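Zenia Notes @zenianotes
Thread on parcel dimensional weight, for anyone who ships a few boxes a month from home and keeps getting adjustment charges. 1/

Zenia Notes @zenianotes
Carriers bill on the greater of two figures: what the scale says, and what the volume says. Volume is length times width times height, divided by a fixed number called the divisor. The divisor is in your rate sheet, usually in a footnote. 2/

Zenia Notes @zenianotes
My regional carrier is Andico. I ship out of their Wostivport depot. In August they charged me for a box at 19 lb that weighed 2 lb on my kitchen scale. I disputed it and lost. The charge was correct under their terms. 3/

Zenia Notes @zenianotes
What I had done: entered the inside dimensions printed by the box maker. Carriers measure outside, at the widest point, including any bulge. A soft item pushed into a box that is slightly too small will bow the panels, and the bow counts. 4/

Zenia Notes @zenianotes
Rounding matters too. Andico rounds each side up to the next whole inch before multiplying. Check whether yours rounds up, rounds to nearest, or rounds only the final result. On small boxes the difference can move you a full price step. 5/

Zenia Notes @zenianotes
Measure after taping, on a flat floor, with a rigid rule. A sewing tape sags on long sides. Write the three numbers on the bottom flap in pencil. If there is a dispute later you want a photo of those numbers next to the rule. 6/

Zenia Notes @zenianotes
Replying to a question in DMs: yes, you can cut a box down. Score the corners to the new height, fold the walls in, retape. The carrier bills the finished size. Strength drops, so I only do this for things that don't break – clothes, bedding, toys. 7/

Zenia Notes @zenianotes
Old boxes are fine if the walls are stiff and the corners are square. Surface scuffs from peeled labels don't matter. Crushed corrugation does. Press the middle of each panel with your thumb; if it stays dented, recycle it. 8/

Zenia Notes @zenianotes
Soft goods are the worst case for this kind of billing, being nearly all air. Put the item in first, look at how much space is left above it, then pick the cut line. If the item tolerates it, a poly mailer beats any box.
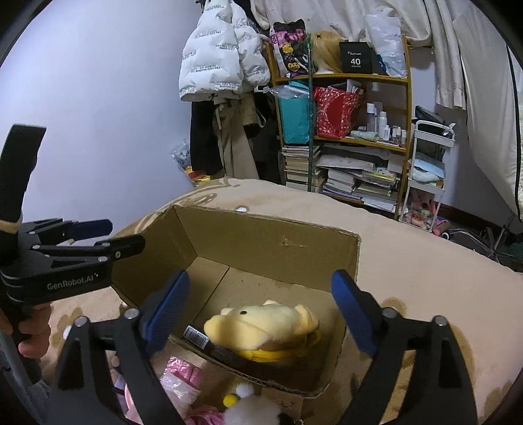

Zenia Notes @zenianotes
Step 9: software. I keep a log in Yeoman, which is a plain inventory program with a custom field for each side. Entry 1409 was the disputed box. I now sort by billed weight minus scale weight and look at the top of the list once a month. 

Zenia Notes @zenianotes
Most of the gap came from one box size I had bought in bulk because the unit price was low. The saving per box was cents. The extra postage was dollars. I use the rest of that stack for storage now. 10/

Zenia Notes @zenianotes
If you do get an adjustment, ask for the scan record. It lists the three measured sides. Compare them with your pencil numbers before you write anything else. One side off by an inch is probably bulge. One side off by a lot may be another parcel's reading, and those do get refunded – keep the label number. 11/

Zenia Notes @zenianotes
Divisors for international service are often different from domestic on the same account. I haven't tested that side enough to post numbers. Rate sheet first, then the footnotes. 12/12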